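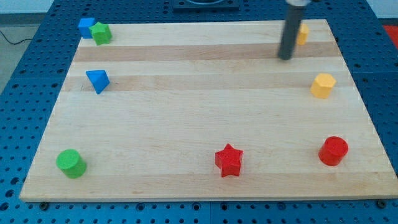
本页面上一次修改是在5月，22:07。

Trirnar桌面推块演示

Trirnar桌面推块演示（常简称“推块演示”或“Trirnar演示”）是Zurnerholm机器人实验室在每年开放日上举行的一项公开演示。演示的内容是：一台机械臂在一块木板上，用一根竖直的杆移动彩色的积木，移动的目标由观众用口头的话提出。演示的地点在Kerkton楼一层的大厅。它是该开放日中举行时间最长的一个项目，也是惟一允许观众直接给机器人下任务的项目。

Trirnar是实验室内部对这套系统的称呼，包括机械臂、桌子、摄像头和控制软件。系统在平时用于语言指令和桌面操作的研究，在开放日用于演示。这两种用途使用同一张桌子和同一套积木。

目录
1 名称
2 历史
3 场地
4 设备
5 木板和积木
6 演示的过程
7 指令的种类
8 常见的失败
9 观众的安全
10 学校专场
11 评价
12 参见

名称

“Trirnar”这个词没有公认的中文译名。开放日的中文说明单上保留了原来的拼写，讲解员读的时候大致读成“特里纳”。早期的说明单上也出现过“三色桌”的叫法，这个叫法来自第一套积木，那套积木只有红、蓝、黄三种颜色。后来加入了绿色的积木，“三色桌”就不再合适，从说明单上去掉了。不过，部分多次来参观的观众现在仍然这样称呼它。

在实验室的技术文件里，“Trirnar”只指软件部分，硬件部分叫作“一号桌”。本条目按照开放日的习惯，用Trirnar指整套系统。

历史

Zurnerholm机器人实验室最初的开放日没有操作类的演示。观众可以看展板，看录像，也可以隔着玻璃看机械臂重复一段事先编好的动作。根据当时的意见簿，很多观众认为这段动作很流畅，但是不知道机器人“是不是真的知道自己在做什么”。

推块演示就是对这类意见的一个回答。第一次演示的时候，机器人只接受写在卡片上的指令，观众从一叠卡片里抽出一张，交给讲解员，讲解员再把卡片的编号输入电脑。卡片一共有22张。机器人完成一张卡片的任务所需要的时间相差很大，简单的任务很快就结束，困难的任务有时候要等到讲解员决定停止。

第二个阶段开始使用键盘。观众自己打字，句子可以自由地写，但是系统只认识有限的词。这个阶段的演示在意见簿里得到的批评最多，主要的批评是排队太慢，因为有的观众打字以前要想很久。

现在的形式是口头指令。观众对着一支固定在台子上的话筒说话，识别出来的文字显示在墙上的屏幕，观众确认以后机器人才开始动作。如果文字识别错了，观众可以再说一次，也可以请讲解员用键盘改正。卡片没有完全取消，它们放在话筒的旁边，供不想自己造句的观众使用。

场地

Kerkton楼是实验室和Dunleavy工程学院共同使用的一座楼。推块演示所在的大厅在一层的东侧，平时是走廊的一部分。开放日的前一天下午，桌子从二层的研究室用货梯运下来，晚上完成相机的校准。校准必须在大厅的灯全部打开的情况下进行，这一点写在布置手册的第一页，并且用粗体字。

大厅的朝向给演示带来一个固定的困难。上午的阳光从东面的窗户照进来，在木板上形成亮的区域，亮的区域会随着时间移动。在阳光最强的时间里，系统有时分不清黄色的积木和被照亮的木头。现在的办法是在上午拉上窗帘，中午以后再打开。

观众站在一条弧形的线的外面。线内只有讲解员和一名操作员。操作员坐在桌子的后侧，手边有停止按钮，他一般不和观众说话。墙上的屏幕除了显示指令的文字，也显示从相机看到的木板，所以站在后排的观众也可以看见积木的位置。

设备

桌子的台面是蓝色的金属板，板上有规则排列的小圆孔，用来固定各种零件。台面上可以看见深色的螺栓头。木板平放在台面上。

机械臂的末端装着一根深灰色的圆杆，杆的下端是圆头。在演示中，杆从上方竖直地伸下来，停在离木板不远的高度，然后贴近板面移动，用杆的侧面推积木。实验室的文件把这根杆叫作“推杆”，讲解员对儿童常常说“手指”。推杆没有可以张开和合上的部分，所以机器人在演示中不能把积木拿起来，也不能把一块积木放到另一块的上面。

这一点是观众最常提出的问题之一。很多观众第一次看到的时候，期待机器人会抓东西。讲解员通常的回答是：推比抓更难预测。抓住以后，积木和手一起动；推的时候，积木可能转动，可能滑到旁边，也可能碰到别的积木，机器人需要一边看一边改正。根据说明单，这正是实验室选择推的方式来研究的理由。

相机装在桌子旁边的支架上，对着木板。系统只使用相机的图像来决定下一步的动作，积木里面没有任何电子零件。

木板和积木

木板由多条枫木拼接而成，颜色是浅的奶油色，深浅不同的木纹带一条一条平行排列。木板是长方形的，边缘切得很直。实验室曾经试用过白色的塑料板，积木在上面滑得太快，推过头的情况增加了很多，所以又回到了木板。木板的表面没有涂颜色。

积木分为红、蓝、绿、黄四种颜色，每种颜色有不同的形状。红色的有五角星形柱体和圆柱体，蓝色的有立方体和三角形柱体，绿色的有五角形柱体和圆柱体，黄色的有六角形柱体和一块较小的积木。红色和绿色里都有圆柱体，这个安排是有意的：如果观众只说“圆柱”，没有说颜色，指令就有两种理解。

不同形状的积木被推动时的表现不同。立方体和六角形柱体有平的侧面，推杆顶在侧面的中间，积木就走得比较直。五角星最难推，推杆容易滑进两个角之间的凹处，然后积木开始转。操作员之间有一个说法，叫“让星星自己转完”，意思是等它停稳再推下一次。圆柱体没有平的侧面，推杆稍微偏一点，它就向另一边走。

靠近木板边缘的积木是另一种困难。积木有时会有一部分伸出木板的边，悬在台面的上方。如果是蓝色的积木，它的侧面和蓝色的台面在图像里很接近，系统对它的轮廓判断得不够准确。布置手册建议在每一轮开始以前把积木放在离边至少一指宽的地方，但是机器人自己把积木推到边上的情况，在一轮中间不做处理，除非积木掉下去。

积木每年开放日以后清洗一次。磨损严重的会更换，更换的时候必须使用同一批颜料，因为颜色的识别是按照旧的积木调整的。

演示的过程

一轮演示的长度是22分钟。讲解员先用两三句话说明桌子上有什么，然后请第一位观众到话筒前面。讲解员不解释算法，除非有人问。想知道技术细节的观众可以在一轮结束以后留下来，到旁边的展板前面和研究人员谈话。

每一轮的开头，积木的位置由讲解员随手摆放，多数放在木板的四周，中间留出空的地方。这样做的好处是，第一个指令不管说什么，推杆都有空间绕过去。如果一开始把积木都集中在中间，机器人往往需要先分开它们，观众看不出它在做什么，容易失去耐心。

观众说出指令并确认以后，推杆下降，开始动作。一个指令的时间上限是7分钟，到了上限，操作员停止机器人，推杆升起。在实际的开放日里，到达上限的指令不多，大多数观众会在那以前自己要求换一个任务。换任务不需要等推杆回到原来的位置，观众可以在动作的中间说新的话，系统会从当前的状态继续。许多讲解员认为这是整个演示里最有意思的部分，他们会主动鼓励观众打断机器人。

两轮之间有短的休息，操作员检查木板的位置有没有移动。

最近一次开放日登记的观众是419人，这个数字只包括在话筒旁边登记并且说过指令的人，站在线外观看的人没有登记。

指令的种类

实验室在开放日以后整理观众说过的句子，把它们归入不同的句型。最近公布的列表包括69种句型。常见的有以下几类。

单个移动：要求把一块积木移到木板的某个位置，例如“把红色的星星推到左上角”。这一类在儿童中最多。

相对移动：要求一块积木靠近或者离开另一块，例如“让绿色的圆柱离蓝色的三角远一点”。这里的“一点”没有固定的长度，机器人推动一小段就停下，观众如果不满意，可以再说一次。

排列：要求几块积木组成一条线、一个角或者一个圈。这一类花的时间最长。最后的结果是不是一条“线”，由说指令的观众自己判断，讲解员不给分数。

分组：按照颜色或者形状把积木分开。观众喜欢这一类，因为结束的时候很清楚，后排的人也看得出来。

不能完成的指令：要求叠放、翻转、拿出木板等。系统遇到这类句子时，推杆不动，屏幕上显示“我不能做这个”。在较早的版本里，机器人会试着做一个相近的动作，例如听到“叠在一起”就把两块积木推到一起，这引起了误会，后来改掉了。

左和右的问题需要单独说明。观众站在桌子的前面，操作员坐在后面，双方的左右相反。系统一律按照观众的方向理解。

常见的失败

演示不隐藏失败。说明单的背面有一小段文字，介绍观众可能看到的错误。

第一种是推倒。积木一般是立着放的，推杆的高度如果不合适，积木会倒下，形状从上面看就变了。三角形柱体倒下以后，系统有时把它当成别的形状。

第二种是来回推。机器人把积木推过了目标，再从另一边推回来，又推过了，如此重复。观众常常在这个时候笑起来。软件现在限制了重复的次数，超过以后推杆会升起，重新选择一个方向。

第三种是遮挡。推杆本身会挡住相机看积木的视线，比较小的积木受到的影响更大。推杆移开以后，系统才能重新确认积木在哪里。讲解员把这种短的停顿叫作“看一眼”。

第四种是识别语言的错误。大厅的回声比较大，人多的时候，话筒会收到旁边的声音。有一次开放日，机器人执行了排在后面的观众说的话，从那以后增加了确认的步骤。

观众的安全

机械臂的速度在演示中比在研究中低。推杆的力量有上限，碰到不能移动的东西就停止。虽然如此，观众在任何时候都不能把手伸到木板的上方。重新摆放积木的工作只由讲解员来做，并且只在推杆升起、操作员举手表示可以以后。

学龄以前的儿童需要有成人在旁边。儿童使用话筒时可以站在一个矮的木凳上，木凳放在弧形线的外面。

学校专场

除了开放日以外，每年春季还有学校专场，由Dunleavy工程学院负责报名。学校专场的轮次更长，学生分成小组，每组在来以前准备几个指令，并且写下他们认为机器人会怎样做。演示以后，学生把结果和自己写的预测放在一起比较。

学校专场使用的积木和开放日相同。教师可以提前得到一份练习单，练习单上有木板的轮廓，学生用纸剪成积木的形状，用铅笔的末端来推，体会只推不抓的困难。有教师建议增加可以带走的材料，目前还没有采用。

评价

观众的意见总体上是好的。意见簿里反复出现的话是“比想象的慢”和“看着很紧张”，两种话有时出自同一个人。有些成年观众表示，他们本来只打算停留片刻，结果看完了一整轮。

批评主要集中在两个方面。一方面是等待的时间，特别是下午。实验室回答说，增加第二张桌子在空间上是可能的，但是需要另外一名受过训练的操作员。另一方面是语言的限制。系统目前只接受两种语言的指令，中文在其中，但是中文的量词和省略给识别带来了较多的错误。例如“把那块黄的往里挪挪”这样的句子，在说话人看来很清楚，系统却要求说明是哪一块。对母语不是中文的观众来说，情况有时反而较好，他们说的句子比较完整，也说得比较慢。

实验室内部也有不同的意见。一部分研究人员认为，开放日的前后各需要停止研究工作，搬运和校准占用的时间太多。另一部分人认为，观众说的句子比研究人员自己编的丰富，这些句子后来进入了系统的测试，所以这些时间是值得的。

参见

Zurnerholm机器人实验室
Kerkton楼
Dunleavy工程学院学校专场
机器人末端执行器
语言指令与桌面操作

分类：机器人演示｜开放日｜Kerkton楼的活动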